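Nonditz Blanket Set

README, version 4

Nonditz is a set of demonstrations of two-handed cloth handling, recorded by the student robotics club at Vitville for its entry in the Tiedemann student round. Each demonstration is one person holding two hand-held grippers and moving a blue blanket about on a large soft surface. The set is meant for training a policy that spreads and folds a blanket with two arms. It's our first data release, and some of the choices in it were made by people who were learning as they went.

Contents

The release has 3,177 episodes. An episode starts when the operator calls start and stops when the operator calls done or gives up. There are three folders:

spread – blanket begins in a heap, ends more or less flat
fold – blanket begins flat, ends folded in half
free – no set goal, operator lifts, drags and drops as they like

About 2,000 episodes are in spread. That's more than we wanted, but spread was the task people learned first and it was the quickest to reset. If you train on everything at once you will probably want to sample the folders evenly.

Each episode holds three video streams (left gripper, right gripper, head), the opening width of both grippers, the estimated pose of both grippers, and a text file with the task name and operator number.

How the episodes are made

The operator takes a gripper in each hand and works from one side of the surface. We ask for slow, steady movement and for both grippers to stay in view of the head camera as much as possible. In spread and fold, the usual method is to pinch one edge of the blanket with each gripper, lift, pull the edge tight, and lay it down away from you.
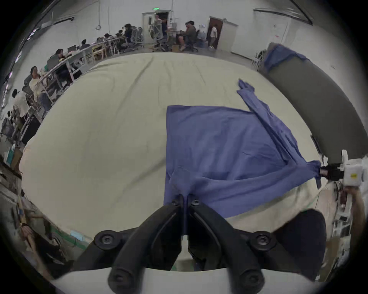
Edges matter more than we first thought. A grip on the middle of the cloth brings up a cone of fabric and then neither camera on the grippers sees much. Operators were told to let go and look for an edge or a corner when this happens, and to keep recording while they do it. Those corrections are left in. They make up a fair part of the longer episodes and we think they are useful, but if you only want clean runs, filter on the regrasp field in the text file.

Fourteen people recorded episodes. Most were first-year and second-year members. Before recording anything that counts, a new operator did a practice block of spread with a senior member watching. Practice blocks are not in the release.

Setting

Everything was recorded in the one room, a shared workspace with desks, and work carried on as usual. People in the background sit, stand and walk through. We did not ask anyone to clear out, and we did not hang a backdrop. The plan was that a policy trained here should cope with a room that has people in it.

The soft surface moved a little between blocks. Its cover wrinkles during a block and was pulled straight only at the start of the next one, so the colour and creases under the blanket vary. Light is mostly from the ceiling panels. 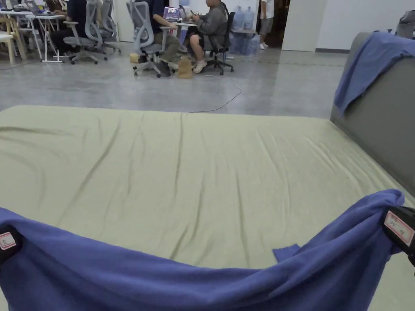
For the head view we settled on a downward tilt that keeps the near edge of the cloth in sight for an operator of average height. Shorter and taller operators get a slightly different angle. This was not corrected. Operator number is in the text file if you want to split by it, and we suggest holding out at least one whole operator for testing instead of picking episodes at random.

Known problems

Pose drift. The gripper pose is estimated from video. When the cloth covers most of the gripper view, the estimate wanders. Episodes where it jumped badly are marked pose_bad and should be left out of training.

Left and right swapped. In one Tuesday block the two gripper streams were saved under each other's names. We have fixed the names, but the gripper widths in that block were fixed by hand and could still hold a mistake.

Short free episodes. Some free episodes stop after a few seconds. They are valid, just not very interesting.

One colour. All the blankets are blue. We had hoped to add a patterned one and ran out of time before the July deadline. A policy trained only on this set may simply be following blue.
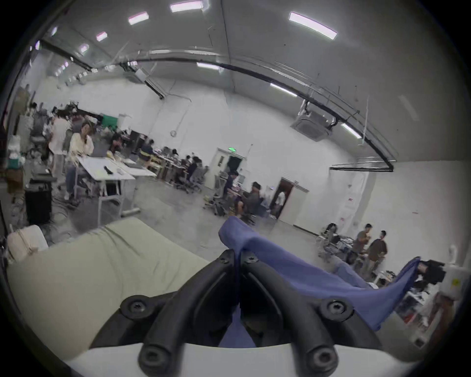
Time sync. The three streams are lined up using a clap at the start of each block. Over a long block the head stream can slip by a frame or two against the grippers. The align script in the tools folder corrects for this and should be run before anything else.

Privacy

Everyone who works in the room was told that recording was going on. Audio was never saved. Please don't use the set to identify or track people. If you are in it and want your episodes or background footage removed, write to the club and we'll blur or drop the files in the next version.

Using the tools

Unpack the folders side by side, run align, then run check. The check script lists missing streams and any episode marked pose_bad. The loader is called plondard and will read a single folder or all three. It expects the folder names as they are, in lower case.

Changes in this version

Free folder added
Regrasp field added to the text files
Swapped streams renamed
Old operator names replaced with numbers

Contact

Ida Reinholz looks after the files and the labelling guide. Bug reports are best sent with the episode number and the folder name.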